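13th June

I slept badly because of the heat, and I was at my desk before the building was properly awake. The plan for today was to finish the comparison between the two gripper models, which I have been promising to Mitra Kermani since the last group meeting. I will write down how it went while I still remember it, as my notes from last week are already difficult for me to read.

The question is small, but it has eaten a lot of time. We must choose which gripper we will order for the arm in the Hilley lab, and the order has to go out before August. On one side there is the Manole, a plain parallel gripper with two flat pads which slide together. On the other side there is the Edham, which has jointed fingers and closes with a sort of curling movement. Mitra prefers the Manole. She says that what is simple to model is simple to repair. I prefer the Edham, but I must admit that part of my preference is that I spent so many evenings on its model, and this is not an argument I can put in a report.

In the morning I ran the Manole in Kerkis, our simulator. I gave it 1,000 attempts on the lever task, always with the same start positions from the saved list. It ran without trouble and I drank two coffees. The results are regular and a bit boring: when the pads arrive square to the lever, the grasp holds, and when they arrive turned, the lever slides out to the side. I had expected this. What I had not expected is that the approach speed matters so little. I must check that the speed setting is really read from the file and not ignored, as happened to me once before.

After lunch I changed to the Edham, and then the difficulties began. First the fingers closed in the wrong direction, because I had exchanged a sign when I copied the joint limits. I found it after one hour, which for me is fast. Then the grasp was shaking so strongly that the lever trembled like a leaf. I made the simulation step shorter, from 2 milliseconds to one, and the shaking became much smaller – but the run became slow, and I could only make 60 attempts before it was time to stop. So I cannot compare the numbers today. Sixty against a thousand is not fair, and I know exactly what Mitra would say.

Still, I watched many of these attempts one by one through the wrist camera, and I am glad that I did. With the Manole I never looked so carefully. With the jointed fingers you see that everything depends on where the tip is when the closing starts. If it comes too low, it touches the bottom part of the lever and pushes there. If it comes a little higher, it has the long straight part to work with, and the loop at the top stops it from slipping away. I moved the start height up by a small amount in the last group of attempts and I had the feeling that it went better. A feeling is not a result, so tomorrow I will do it again with the full list.

I saved one view from the wrist camera for the report, with the fingers still open.

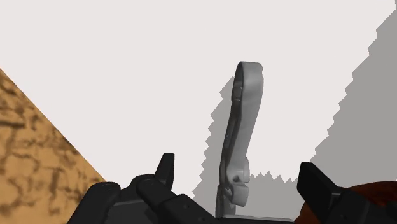 Edham fingers on either side of the lever, wrist view in Kerkis.

The shadows in this view are full of steps, like a staircase drawn by a child. Mitra has asked me before to improve them. For the grasping itself they change nothing, but if we later train anything on the camera pictures, I am afraid that the network will learn the saw teeth together with the lever. I wrote it on the list, under the friction values.

In the evening I called Mitra and told her that the table will not be ready. She was kind about it. She asked whether the slower step could run during the night, and I felt a little stupid, as of course it can. I went back to the desk, started the whole list for the Edham, and checked the disk space twice.

Tomorrow: read the night run, test the speed setting for the Manole, write to the Edham people about the price of spare fingertips. Also buy a fan.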